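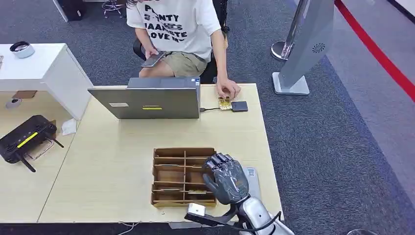 At the desk with the laptop and the small gold board

Forum > Facilitation and Workshops > Methods and formats

Thread: Silent start before a group discussion, how long?

loubna_k
Posted 5/9/21
Hello all. I run idea sessions for a furniture company, Fenlow, usually with one group of 30 people. Last year I began to open every session with silent writing. Each person gets paper and one question, and they write alone before anybody speaks. I give them 12 minutes. My manager says it is too long and that people came to talk. I would like to hear how long you give, and if you collect the papers after or let people keep them.

Loubna Kabbaj

essam.soliman
Five minutes. After this they begin to look at their phones and you lose them. I have done it with longer time and the second half of the papers was only repeating the first half.

paweena_kk
I don't agree with Essam. In my groups the first five minutes give the ideas that everybody already has. The strange ones come later, when the person is a little bored. I give 15 and I say it clearly at the start, so they can plan their time. Some of them stop early and that is fine with me.

essam.soliman
Paweena, how big are your groups? With six persons I can believe it. With 30 I can't.

paweena_kk
Between eight and 20. The largest was at Espinoza, with the whole sales department, and there I also used 15. I admit it was difficult to make the room quiet again after the coffee.

radwan_s
We did something similar in the Girnia project, spread over a whole season. In total we had 1,313 paper notes, and 625 of them were written in the silent part. I typed them all myself, so I know the numbers too well. What I learned is that the question matters more than the minutes. "How can we improve the showroom?" gave us very poor notes. "What do customers ask you that you can't answer?" gave good ones, with the same people and the same time.

loubna_k
Thank you Sherif, this is useful. My question was closer to your first one, I am afraid. Did you collect the papers?

radwan_s
Yes, but without names. When we asked for names in the first session, people wrote very polite things.

abdelilah_ah
I am against collecting. The paper is for thinking and a person must be free to write something stupid on it. I ask them to choose one line and read it aloud, and the paper goes home with them. You lose some material, it is true - but you get more courage.

essam.soliman
And then the client asks you what they paid for.

abdelilah_ah
The client gets the lines that were read aloud, and the discussion after. In my experience nobody reads a report with 1,313 notes in it.

radwan_s
Two people read it :)

loubna_k
I will try eight minutes in June, with a better question, and the papers will stay with the people who wrote them. If my manager is still not happy I can go down to five. One more thing: does anybody use the Wuvska cards for choosing the question? I saw them mentioned in another thread here and could not understand if they are for the leader or for the group.

paweena_kk
For the leader. I have the old set. Write me a private message and I will send you the list of questions from it.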